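Planejamento de Equipamentos para Automação
Aula 7: do orçamento ao pedido de compra

Retomando de onde paramos, e já pedindo desculpas pela planilha comprida que vem no anexo: quem vai comprar um braço robótico costuma olhar primeiro o preço do braço, e é justamente aí que o orçamento começa a escorregar. No exercício da célula Pultonholm, o suporte do sensor, os cabos e os dedos de reposição somaram 1.396 euros, e olhem que a turma só lembrou deles na segunda rodada!

Peçam sempre à Rarkport (ou a qualquer outro fornecedor do exercício) o prazo por escrito. Trabalhamos com 18 semanas, de modo que um pedido feito em outubro só chega no semestre seguinte. Reservem também uma linha para a mesa e outra para os materiais de teste, que parecem bobagem, mas tecido gasta e precisa ser reposto.

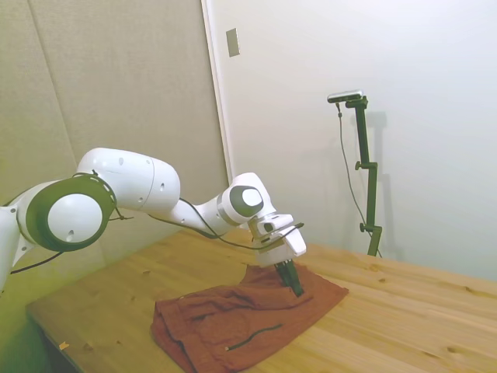 Garra, tecido e sensor no suporte: cada um pede sua linha na planilha.
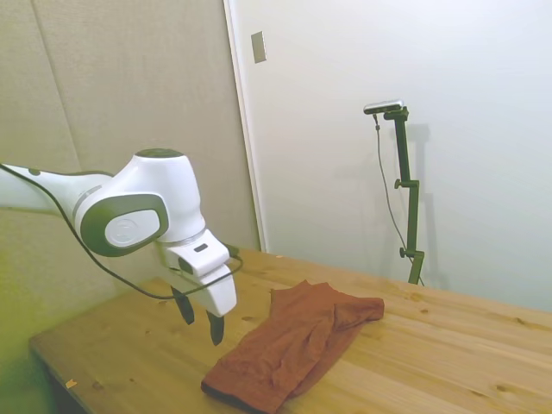

Yan comentou que, no grupo dele, a manutenção entrou como despesa única e que depois faltou verba para o segundo ano; sugere dividir o valor por trimestre, mesmo que a conta fique mais feia.

Itens relacionados
Aluguel ou compra: o caso Salcombe
Modelo de planilha com 247 itens
Aula 6: especificação técnica

Este site usa cookies para melhorar sua navegação. Aceitar | Preferências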